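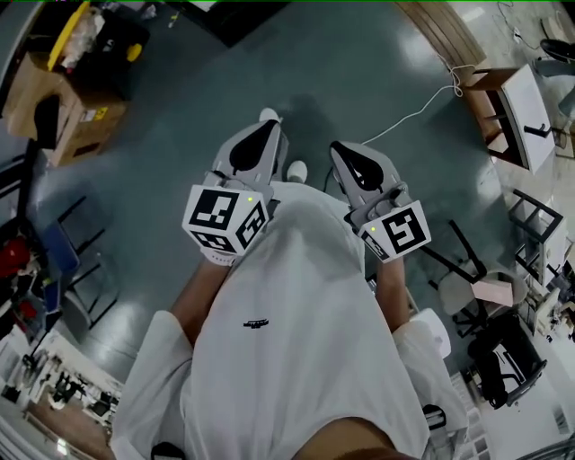 Shop floor, cable side, Wednesday morning

Floor coating and the wooden platform edge – one year in

mykh_floors
Posting this for the people who asked how the epoxy held up. It's the dark teal-gray, high gloss. We did the whole workroom last October, 500 square feet, two coats. The raised wooden platform with the curved edge was already there and we coated up to it.

Good: sweeps clean, no peeling, chairs slide fine.
Bad: it shows every overhead light. If you work looking down all day you will notice.

Total with prep and grinding was $3,155. I did not do the grinding myself.

tealbucket
Looks good. What did you do where the floor meets the platform? Mine cracked along that line by February.

mykh_floors
Left a gap and filled it with flexible sealant after the second coat cured. Trellar makes one, I used that. Any flexible one should do.

dinevport_dan
I'd be more worried about that white cable. It goes right across the floor and loops by the platform. White on dark is at least easy to see but someone is still going to catch a foot in it.

mykh_floors
Fair. I have a cable cover, it just isn't down yet.

Nazar Zakharchenko
Don't stick the cover down with tape on gloss epoxy. We did that in Dinevport and when the tape came up it took a strip of shine with it. Use a heavy rubber one that stays put on its own weight.

tealbucket
Disagree. Tape is fine if the coating is fully cured. I've had gaffer tape on mine for two years, no marks.

Nazar Zakharchenko
Depends on the tape and the coating then. I wouldn't risk it on a floor that cost that much.

rackandstack
Different question. Is the metal shelving sitting straight on the epoxy? And why is the yellow and black case on top of a cardboard box when there's a rack right there?

mykh_floors
Straight on it, yes. I put felt under the blue chair but it wore through in a month. The case is where it is because I use the bags in it all day and I don't want to bend down to a shelf.

rackandstack
I'd get pads under the rack before you load it up. Allusus sells rubber feet, up to 57 pounds per foot on the small ones. Bare metal will leave rings.

dinevport_dan
Second the rubber feet. And put the cable cover down.

mykh_floors
Ordering feet tonight. Cover goes down this weekend – no tape.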